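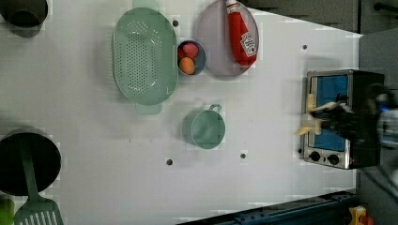 Search reports and grants Go

Cooking for One: progress report to the Gorerar Fund

Reporting period: spring and summer, up to the end of October
Prepared by Itzel Manríquez, Hurkgate Adult Learning

Summary

The grant pays for free cooking courses for adults in Hurkgate who live alone and cook in a small space. Many of our students rent a single room, often with no full stove. The course runs for six weeks, one evening a week, and students go home each time with a recipe card and the dry ingredients to make the dish again.

In this period we ran 3 courses. The first two were held as planned. The third started two weeks late after the water was shut off in the Nostitz Building and finished in the last week of October. Enrollment was higher than we expected and attendance in the second half of each course was lower than we wanted. Spending is under budget on equipment and over budget on food.

Where the courses are held

We rent the ground floor teaching kitchen in the Nostitz Building on Um Street. The building dates from 1988 and the kitchen still has its first set of cabinets. The landlord replaced the sink and the floor covering before we moved in, at no cost to the grant. The wiring was a bigger problem. When we ran several countertop ovens at once during a trial evening, the breaker tripped twice. An electrician split the outlets onto separate circuits in May, and we have not lost power in a class since then.

There is a bus stop outside, which matters to our students, but the last bus toward the north side leaves at 8:50 p.m. We moved the end of class from 9:00 to 8:30 after the first course. This means the meal at the end is shorter than the one in our proposal. We considered starting earlier and decided against it, as a good number of students come straight from work.

Enrollment and attendance

A total of 17 people finished a full course. We count a person as having finished if they came to at least five of the six evenings. More people than that enrolled, and we kept a waiting list for the second and third courses. The most common reasons for missing a class were a change of work shift and illness. Two students moved out of town.

The drop usually came at week four. Zoia Hutsuliak, who teaches the courses, called the students who had stopped coming. Several told her they felt behind after missing one evening. She has since rewritten weeks four and five so that each can be taken without the one before. In the third course fewer people dropped out, but it was also the smallest group, so we would not read much into that yet.

We had planned to recruit mainly through the housing office. In practice the laundromat on Um Street brought in more people than any other source. We left a stack of flyers there in April and had to bring more within the week. The ad in the free newspaper brought in one call, from a man looking for a different class. We will not place it again.

What is taught

The course content has changed from the proposal in three ways.

First, we took out the evening on baking bread. It ran long in the trial and the dough had to rise while people sat and waited. Some students were sorry about this. Zoia now gives a flatbread recipe in week two instead.

Second, we added an evening on buying and storing food. Students who live alone said the same thing again and again: they buy a bag of something, use a little, and throw out the rest. The evening covers how to freeze cooked rice and beans in single portions, which vegetables keep longest, and how to plan four dinners from one chicken. It was rated the most useful evening in the feedback forms for all courses.

Third, every recipe has been tested for a hot plate or a countertop oven. The original set included several dishes that needed a large oven, and we dropped them. The sheet pan vegetables stayed in, cut down to a smaller pan and a longer cooking time. The lentil soup did not need any changes. The rice pudding was tested four times and is still not right on a hot plate. It scorches on the bottom before the top is done, and it will be left out of the printed set unless this can be fixed by January.

Recipe cards

We printed almost 600 recipe cards in this period. The first batch used type that was too small, and older students had trouble reading it at arm's length. The second batch has larger type and one step to a line. Cups and spoons are used for all amounts. We had a request for cards in Spanish and have translated the first eight. The rest will be done over the winter, and we are looking for a second reader to check them before they go to the printer.

Spending

Equipment came in under budget because the landlord let us keep the pots, cutting boards and stools left by the previous tenant. Food came in over budget. Prices for cooking oil and eggs were higher than the ones we used in the proposal, and we did not allow enough for the dry ingredients that students take home. We ask for the Fund's approval to move the unspent equipment money to food for the rest of the grant. A line-by-line statement is attached as Appendix A.

The electrician's bill was not in the original budget. It was paid from our own general funds and is not charged to the grant.

Next period

The next course starts in January and will run on Friday evenings, the only evening the kitchen is free through the winter. We know that Friday does not suit everyone and have asked the landlord to let us know if another evening opens up. Zoia will call everyone on the waiting list before the places are offered to the public.

We also plan to contact former students by phone three months after they finish, to ask which dishes they still cook. The questions are in Appendix B. We would welcome comments from the Fund on these before the calls begin.

Contact: Itzel Manríquez, Hurkgate Adult Learning, Nostitz Building, Um Street | © Hurkgate Adult Learning | Back to top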